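Altau kitchen practice pack, for home and shared-workshop arm builds
Simulated counter, three camera views, plain-text settings file
Sold by Fekness. Reviewed and listed by Wilson Huaranga.

Price: $68 per bench license
Covers: one computer, any number of arms built on it
Download: 1,379 MB

What you are buying

We don't stock much software, and I was in no hurry to stock this. Most practice packs I have tried give you a tidy kitchen, a perfect can and an arm that never sags, and then your own arm knocks the first real mug off the bench. Altau is better than those. It is still a simulation, and you should keep that in mind before you spend the money.

The pack puts your arm model in front of a kitchen counter and gives you one view from over the counter and two from closer in. You load your own arm file (joint lengths, limits, motor speeds), point your control code at it and let it try. If you built the Yupanqui kit from us, the arm file is already in the folder. If you built your own from scrap and printed brackets, set aside an evening for measuring. Guessing the wrist offset will ruin everything after it.

Views from the practice counter
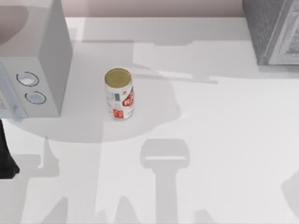

The can by the microwave, from the overhead camera.
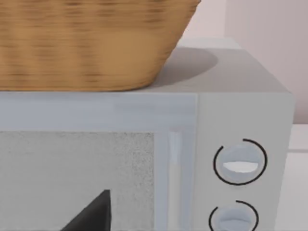 Knobs and door from close in, with the basket on top.
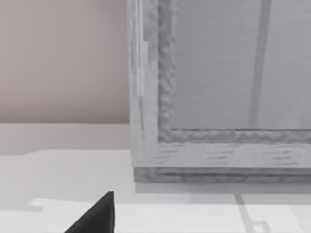 One black finger near the corner of the glass-fronted unit.

What it does well

Shadows. The arm and gripper throw shadows across the white counter, and those shadows will upset a cheap vision script just as your ceiling light does. Liam Greenwood ran his color-threshold code on it at our shared bench and got a lot of confident nonsense back. Better to find that out before the motors are powered.

Tight views are the other strong point. A close camera often gets a slice of an appliance and very little else, and your code has to cope with that.

What it does not do

Contact is weak. A can squeezed by a simulated finger tells you next to nothing about a real can squeezed by a printed one with rubber tape on it. I would not set grip force from this pack, whatever the maker's notes say.

Cable drag, loose gears and warm motors are not modeled. Textures go soft when the camera is close, so don't judge your lens by them.

The notes also promise that code moves over to hardware "without changes." Mine needed changes – quite a few of them. Allow about 31 hours between a good simulated run and a dull, reliable real one.

What you need

A desktop with a separate graphics card
10 GB of free disk space
An arm file, or the patience to write one
A real emergency stop for the day you switch to hardware (not included; the Cundier button box we sell will do)

Returns

Refunds are open until you register the license, and closed after that. Try the demo counter first – it runs the same cameras, with saving turned off.

Updates

Page last changed April 2018. The maker says better contact is coming in July. I will change the section on grip when I have run it myself.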